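**Stidex clear desk organizer**, bought from Lulatport, 159 with shipping. In use since April.

## Build

Transparent acrylic, rigid, no odor out of the box. Edges are smooth to the touch. I measured the base in 2 places and got the same width both times. Static attracts dust, so it needs a microfiber cloth every Monday; paper towels leave hairline marks.

## Use

Loaded with pens and clips, it stays where I put it. Empty, it slides when bumped. The older Iltach unit I replaced was heavier and did not move, but its opaque walls hid the contents. On a pale wood desk the Stidex takes up very little visual space, even lying on the tabletop.

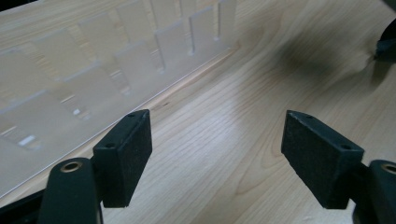

## Verdict

Good clarity, average grip. Stick-on rubber feet fix the sliding. Score: 55 out of 70 on my usual sheet.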